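4.2 Does wear really end a garment's life?

Most estimates of how long household clothing lasts begin from wear. A fabric is rubbed until it gives way, the number of rubs is converted into months of use, and the result is reported as a lifespan. We doubt that this figure says much about clothing as people own it. The Rornville survey asked 326 households why they had last thrown out or given away a sweatshirt, sweater or similar top, and outright failure of the cloth was not the usual answer. Respondents wrote about fit, boredom, a move to a smaller place, a stain that would not shift. Where damage did come up, it was nearly always at an edge: neckline, hem or cuff.

The survey has its own weak points. People were asked to recall a decision that may have been made months earlier, and a worn cuff is a more respectable reason than boredom. Stubbs and Konstantinidis treat such answers as plain reports of fact. We would not go that far. A respondent who says the cuffs "went" may mean that they had holes, that they had lost their stretch, or only that they looked tired next to something newer. The Balldale coding scheme puts all of these under a single heading, which makes for a tidy table and a poor explanation.

Part of the trouble lies in the way a top is put together. Sleeve and cuff are often different knits, joined by a seam, and there is no reason to expect them to age at the same pace (Figure 3). A lifespan measured on a flat piece of body fabric leaves both the rib and the join out of the account.
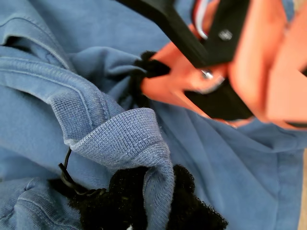
Figure 3. Ribbed cuff and stitched sleeve seam on a blue cotton garment.

Merle Tuhiwai objected, on reading a draft of this section, that the flat test was never meant to predict how long people keep things, and that blaming it for failing to do so is unfair to the laboratories that run it. The objection is reasonable as far as it goes. Our complaint is with what happens afterward, when the test result turns up in household guidance as a number of years.

The Whitcombe trial is sometimes offered as the answer, as it followed clothes in use and recorded 2,850 separate washes. It deserves credit for the effort. But the households were told what was being studied, and they were supplied with the clothes at no cost. Whether anyone treats a free sweatshirt like one they picked out and paid for is an open question, and the trial report gives it 2 sentences. Nor did the trial record repairs. A cuff that had been restitched at home was entered in the same column as one that had never needed it.

We therefore use the Whitcombe figures only to compare one type of seam with another, and make no claim from them about years of ownership - a limit that applies to Section 4.3 as well.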